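Jarico opens permeable paving yard in Flirnow
June 28, 2019

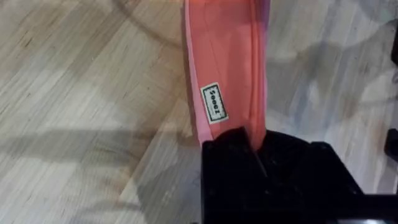

Salmon-pink fabric with a small "Seeez" label.

Paving contractor Jarico has opened a storage and cutting yard in Flirnow to supply its permeable driveway work. The site covers 1,584 square yards and holds block, edging and open-graded aggregate for residential jobs.

The yard replaces two rented lots. Blocks are now cut to size under a fixed wet saw before delivery, and crews make only final trims on the driveway itself. Jarico says the change shortens a standard two-car installation by one working day.

The permeable system uses concrete block 3 inches thick, laid over a bedding layer of small clean stone. Under that is a base of larger stone, 9 inches deep on most soils. Joints are filled with fine chip – sand is not used, as it slows drainage. On clay, a perforated pipe is added at the low side of the base and run to a suitable outlet.

Base stone comes from the Vollel quarry. Edge restraints are made by Christodoulou, which also supplies the channel drains used where a driveway slopes toward a garage.

The company completed 135 driveways and patios last year, most of them on standard sand-bedded block. Permeable work is priced separately, and a soil test is required before a quote is issued.

Orders for block and joint stone can be collected from the yard by the pallet. Sales of part pallets will start in November.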